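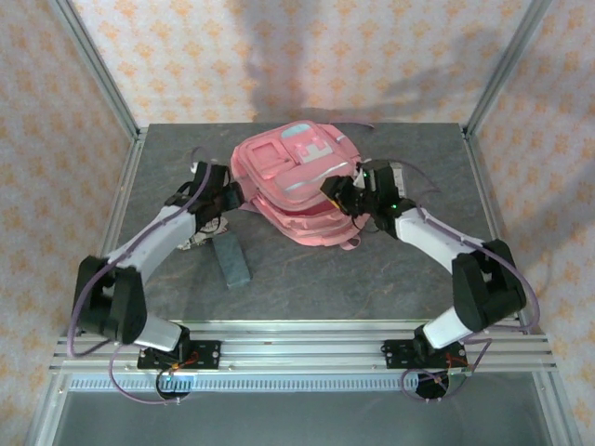 Chur, 12th November

School bag weight limit

The school bag weight limit is the widely repeated claim that a child should carry no more than a fixed share of body weight on the way to school. The share is usually given as 10 percent, though 12.5, 15 and even 20 percent also appear in parent leaflets, sales brochures and news stories, often with no source. The limit is commonly presented as a medical finding. Its origin is unclear, and the evidence that crossing it causes lasting harm to the back is thin.

Origin

Older versions of the rule are often traced to marching loads for adult soldiers, with a smaller share picked for children. Writers who repeat this account seldom cite a document. Andri Lehner, in his survey of German-language school hygiene manuals, found the 10 percent figure stated flatly in several of them and explained in none. He suggests that it spread by copying, with each manual treating the one before it as an authority. A round number that is easy to work out on a bathroom scale has an obvious advantage over one that is not, and this may be most of the explanation.

Manufacturers took up the figure early. The Callus satchel was sold with a printed card on which parents could look up the child's weight and read off the permitted load. Later versions of the card dropped the line saying the values were "for guidance."

Evidence

Studies on the subject fall into two groups, which are often confused in popular accounts.

The first group measures what happens while the bag is on. Children with heavy loads lean forward, take shorter steps and tire sooner. These effects are real and easy to show, and they go away when the bag comes off. They say little about injury.

The second group looks for a link between bag weight and back pain over time. Results here are mixed. Much of this work asks children to recall pain over the past month and weighs the bag on a single day, which is a poor guide to what the child carries in general. A review by Gion Strebel covered 26 such studies and found that only seven had followed the same children for longer than one school term. Of those, none reported a threshold at 10 percent or anywhere else. Strebel's review has been criticized for leaving out studies of adolescents, and its conclusion that the question is "closed" goes further than its own material allows. An absence of good evidence for harm is a weak basis for saying there is none.

How heavy a child feels the bag to be seems to track complaints better than the scale does. This has been read as proof that fit matters more than load. It could equally mean that children whose backs already hurt find any bag heavy.

Empty weight and design

An empty bag for the lower grades may weigh 800 grams or well over a kilogram, depending on frame, padding and number of compartments. For a small first grader the heavier type uses up a good part of the supposed allowance before anything is put in it. Padding and chest straps are sold as answers to the problem they partly create.

Terms such as "ergonomic" and "spine-friendly" have no agreed meaning in this trade. The Noneo label, which appeared on several lines of children's bags, was awarded on the basis of a form filled in by the maker. The Dirine test, a lab procedure with a weighted torso, is more serious in that it can be repeated, but it measures pressure at the shoulder and has never been matched against what happens to actual children.
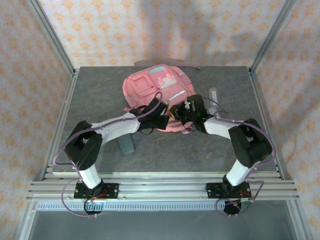
Ingeborg Lüthi has objected that this kind of doubt is a luxury, and that a simple rule, even a badly founded one, at least gets parents to empty out last week's books. The point has some force. Whether the rule in fact changes what is carried is another matter, and few have checked.

School weighing days

One check was made in the Zwahlen district, where bags were weighed in February and again before the summer break. The first round covered 132 pupils, all of whom took home a slip showing their percentage. The average load was lower in the second round. Qistina Santoso, reanalyzing the figures, pointed out that the second weighing fell in a week with sports days and few textbooks in use, and that there was no comparison school. The district's summary mentions neither fact.

Weighing days remain popular all the same. They are cheap, and they produce a number that can be printed in a newsletter.

Current advice

Recent guidance tends to avoid a fixed limit and recommends wearing both straps, keeping heavy items close to the back and leaving unneeded books at school. These tips are sensible and mostly untested. The 10 percent figure continues to appear beside them, sometimes in the same leaflet.

See also: Homework load; Lockers in schools; Rolling luggage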